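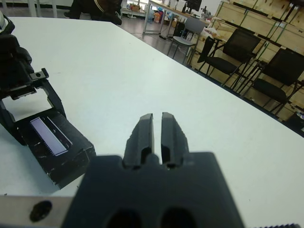 White tabletop, gripper open.

April 18, 2020. Adhesive notebook, Voketti job, cure trials continued.

Second batch of lap joints pulled this morning. Resin is the Drokine two-part, same lot as the March set, mixed by weight at 4:1. Coupons are mild steel, abraded with 200 grit, wiped with solvent, bonded inside the hour. Bond line set with glass beads. Fillets left on for this batch; the March ones were scraped back, so the two sets are not strictly comparable.

Oven log shows the setpoint held overnight except for one dip when the door was opened. No entry against it. Please write door openings on the sheet.

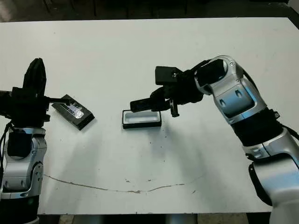

Peak load on the best coupon was 510 N, which is low for the overlap we are using. The failure was at the steel face, clean on one side, with all the glue left on the other. Points to surface prep. The solvent tin had been open for some time and I would like to rule it out before blaming the resin. Opened a fresh one and labelled it.

Coupon 162 slipped in the jaws and has been struck from the table. Jaw faces need a wire brush.

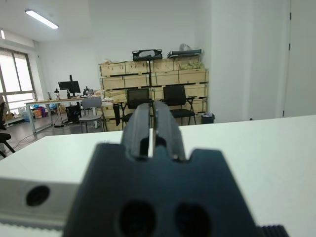
Jaws nearly closed, white table behind.

Colour of the cured fillet is darker than the Trodis reference piece. Could be the hardener ageing. Could also be the oven reading low at the back shelf, where these were sitting. A thermocouple on each shelf would settle it, and the grey logger has spare channels.

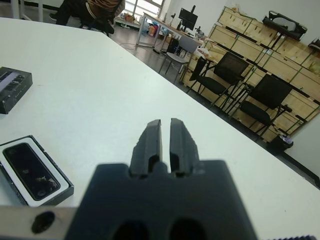

Ratio check on the scales: fine at full batch, poor at small batch, where the last drop of hardener moves the result more than I would accept. Minimum mix is now one full cup. Waste goes up a bit.

To do: repeat on fresh solvent, fillets scraped. Half the coupons on the front shelf, half at the back. Ask Bawa for the data sheet revision that covers the slower hardener; our copy is missing the post-cure page.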